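Killesum guest rooms - bed linen and soft furnishings

Gallery page, last updated in July. It covers the bedding in the rear rooms at Killesum after the change of stock from Drarik to Branora. Sizes are taken from the supplier's sheet and are given in millimetres.

Each bed is made up in the same order: fitted sheet, flat sheet, blanket, coverlet. The blanket is a plush type in pale blue-grey and is left to hang at the sides. The coverlet goes on last. It measures 2000 by 2150 and is not tucked in.
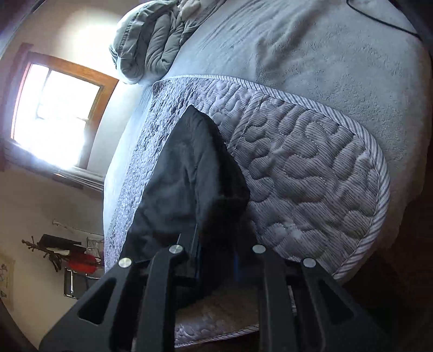
Rear room, window side. Quilted coverlet over the plush blanket, with a piece of black fabric held above it.

The coverlet is grey-lavender with a fine dark pinstripe. The stitching meanders across the stripe and leaves raised lobes between the lines, so the surface never lies quite flat. Dark cloth should be folded away from it, as lint shows on the paler ground.

Wash separately, 2 coverlets to a load in the large drum. Dry flat or over a double line - a single line leaves a ridge across the quilting that takes days to drop out. Do not iron.

Stock held in the Brophy store is 84 pieces, all types. Coverlets are on the lower shelves, blankets above. Return damaged items to the store with a tag stating the room and the fault.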